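3.2 Handling of bunches at the packing table

Table grapes were studied at the Hestanport and Lulledgate packing sites during the November intake. Only pale green cultivars were included.
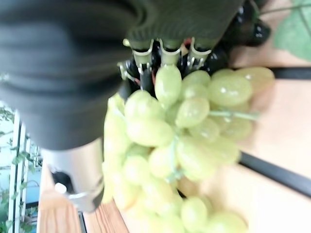 Figure 2. Pale green grapes in the bunch, close view.

Fehr objects that berry loss at this stage is mostly decided in the vineyard, and that a bunch with weak stem attachment will shed however it is lifted. We accept this in part. To limit the effect, bunches with visibly dry stems were excluded before weighing, leaving 701 bunches for analysis. Each was lifted once, either by the main stem or from the top of the cluster, and set down in a shallow tray lined with paper. Detached berries were collected and weighed after 2 minutes. Split berries still on the stem were recorded separately and are not included in the loss figures.

Compact bunches shed less than open ones at both sites. Differences between the two lifting positions are reported in Section 3.3.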